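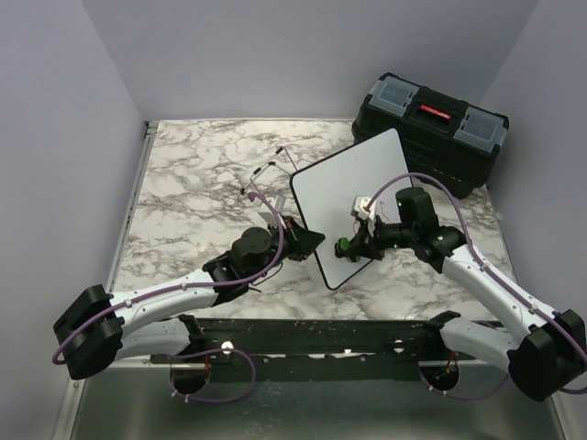

Cell 2, both arms at the board. Attached by Ertuğrul Karaca.

Ticket: Right arm drops out during board task, cell 2
Status: Closed (monitoring)
Opened by: Ertuğrul Karaca
Assigned to: Ifeoma Jibrin
Site: Femmont, second floor lab
Category: Arm / cabling / wrist module

Ertuğrul Karaca, 9:40
Good morning. I open this ticket for the right arm of cell 2. Since the beginning of June the right wrist module loses connection while the arm is working at the white board. The arm does not fall. It stops and holds its position, the Kimaro screen shows "wrist R no data", and then the left arm also stops by itself, as it should. After I press resume it continues normally, sometimes for a long time.

What I have observed until now:
The fault comes only on the right side. I did not see it one time on the left.
It comes more often when the right forearm is reaching far up and to the left, over the lower part of the board.
When the arms are in the parking pose it never comes. I left the cell powered during my lunch and there was nothing in the log.
I restarted the controller two times, without any change.

I did not change anything on the cables yet. Please tell me what I should check first. I need the cell for the board task, so I would prefer not to take the whole arm down if it is possible to avoid it.

Ifeoma Jibrin, 10:15
Hello Ertuğrul, thank you for the clear report. Some questions before we touch anything.

1. Which error number is in the log next to "no data"? There are two different ones with the same text, which I find unfortunate, but it is like this.
2. Was anything on the right arm removed or loosened before June? For example for cleaning.
3. When you press resume, does the module come back immediately, or do you have to wait?

Please also look at the purple cable on the right forearm and tell me if it can slide when you pull it gently with two fingers. Do this with the arm power off.

Ertuğrul Karaca, 10:50
The number is 1035. Always the same one, I looked back through all the entries I still have.

For question 2, yes. Zainab Idahosa exchanged the gripper fingers on the right arm at the end of the month before. She tells me that she had to open the ties close to the wrist to have enough space for the screwdriver, and she put new ties afterwards. She did not unplug the module.

For question 3, it comes back after maybe a few seconds. If I press resume too fast, it refuses.

I pulled the cable as you wrote. Close to the elbow it does not move. Close to the wrist it also does not move, it is very firm there. On the left arm the same place is softer and I can push the cable a little forward and back.

Ifeoma Jibrin, 11:20
1035 is good news for us. It means that the supply to the module was interrupted, and the module started again. The other number would mean a data problem and we would have to search much longer. The waiting time before resume also fits, the module needs this time to start.

I think the new ties are too tight or in the wrong position. The purple cable must make a free arch over the motor housing at the wrist. If it is held too short there, it has no reserve when the wrist turns, and then it pulls directly on the connector of the module. This would explain why you see it only in the far reach.

Please do these steps:

a) Move both arms away from the board, to the parking pose.
b) Take out the object from the right gripper if there is one.
c) Switch off the arm power with the Kimaro key switch, not only with the screen. Support the forearm with your hand when you do it, the brakes on these arms let it sink a little.
d) Compare the arch of the cable on the right wrist with the one on the left wrist. They do not have to be the same to the millimeter, but they should be similar in length.
e) Look at the thin wires beside the module. They are easy to catch under a tie. Check that none of them is squeezed.

Do not cut the ties yet. First tell me what you see.

Ertuğrul Karaca, 13:05
I did a) to e). The arch on the right is shorter than on the left. I measured with a flexible ruler from the plug to the first tie. On the left it is 200 mm, on the right it is 30 mm less. The wires beside the module look fine to me, they make a small loop and they are not under the tie. I could not see any damage of the insulation, but I do not have a magnifier here.

I have one more observation and I am not sure that it is important. When I hold the wrist and turn it by hand to the end of its range, the cable on the right becomes straight and I can see the plug go a little crooked. On the left this does not happen.

Ifeoma Jibrin, 13:20
It is important, thank you. This is the cause or at least a big part of it.

Please cut only the first tie after the arch, give the cable the missing length from the side of the elbow, and put a new tie at the same distance as on the left. Use the small white ties from the bag marked Lanar, not the black ones. The black ones are too stiff and people always close them too much. The tie is correct when the cable does not slide alone but you can still push it with your fingers.

To get the length you will have to open the other ties of the forearm also, one after another, starting from the wrist. Please do not take the length out of the loop at the base. That loop is needed for the rotation of the shoulder, and if it becomes too short you will have the same problem at a worse place.

Ertuğrul Karaca, 13:35
Then from where do I take it? If I open the ties on the forearm and do not touch the base, I think there is only the bend at the elbow.

Ifeoma Jibrin, 13:50
You are right, I wrote it in an unclear way. Take it from the bend at the elbow. Before you start, fold the elbow completely and check that the bend has more reserve than it needs. If it has not, stop and write to me, then we exchange the cable for a longer one. Danjuma Ogunleye keeps the spare ones.

Ertuğrul Karaca, 14:45
The elbow has enough reserve. I folded it completely and there was still space to put two fingers under the cable. I moved the length to the wrist and made new ties. Now I measure 200 mm on both sides.

I also pushed the plug at the module. It made a small click. So I believe it was not completely inside before. I write it here because I can not say now which one of the two things was the real cause.

Power is on again. Kimaro shows both wrists green.

Ifeoma Jibrin, 14:55
It is possible that the cable pulled the plug out of its lock over the weeks. We can not know it any more. For the history it is enough to note both.

Please test now in this order:

First, both arms without object, slow speed, the Fluser wrist routine. It turns each wrist from end to end.
Second, the far reach of the right arm over the board, with the object in the gripper, slow speed.
Third, the normal board task with both arms, normal speed, 5 runs.

Keep one hand near the stop button in the first one. The cable has a new path and it can catch on the motor housing. Watch also that the new loop does not hang down so far that it touches the board or gets in front of the module.

Ertuğrul Karaca, 16:10
Results:

First test, no fault. The cable goes over the motor housing and does not catch. At one end position it touches the housing lightly. On the left it touches also, so I leave it.
Second test, no fault.
Third test, 5 runs, no fault 1035. In run four the left gripper lost the edge of the board and I had to put the board back on its stand by hand. I think this is a different thing. The stand moves on the table when the left arm pushes, even with the rubber pieces. Should I open a separate ticket?

Ifeoma Jibrin, 16:20
Yes please, a separate ticket for the stand. Assign it to Abimbola Idahosa, he looks after the fixtures. You can link this one.

Before you run longer, please clean the rubber pieces with a damp cloth and wipe the table surface under them. In cell 1 this was enough.

Zainab Idahosa, 16:40
Hello both, Ertuğrul showed me the ties. I am sorry for the work. I closed them with the arm in the parking pose and there the cable looked long enough. For the next exchange of the fingers I will turn the wrist to the end first and close the ties after.

May I add this to the finger exchange instruction? At the moment it says only "refit cable ties".

Ifeoma Jibrin, 16:50
Please add it, it is a good idea. The instruction was incomplete, this is not your mistake. I suggest this text:

"Before closing the ties at the wrist, turn the wrist to both end positions by hand with arm power off. The cable must stay curved in both. Measure from the module plug to the first tie, it should be 200 mm. Press the plug until it clicks. Repeat the Fluser wrist routine before returning the cell to use."

Ertuğrul, I leave the ticket open until tomorrow. Please let the cell run in the morning and send me the log.

Ertuğrul Karaca, 11:30 (next day)
The cell was running from 8:00 until now, with one break. No 1035 and no other stop on the right side. The log is in the folder. I checked the ties again after the run and they did not move.

The ticket for the stand is open with Abimbola. I cleaned the rubber pieces and it is better, but he wants to look at it himself.

Ifeoma Jibrin, 11:45
Log received, it looks clean. I set the ticket to closed with monitoring. If 1035 comes back, please write in this same ticket and do not resume more than one time before you check the plug.

Cause: cable arch at right wrist too short after tie replacement, plug at module not fully locked.
Action: length moved from elbow bend to wrist, ties renewed on right forearm, plug pressed in.
Parts used: white cable ties.
Follow-up: finger exchange instruction, Zainab Idahosa. Board stand, Abimbola Idahosa, separate ticket.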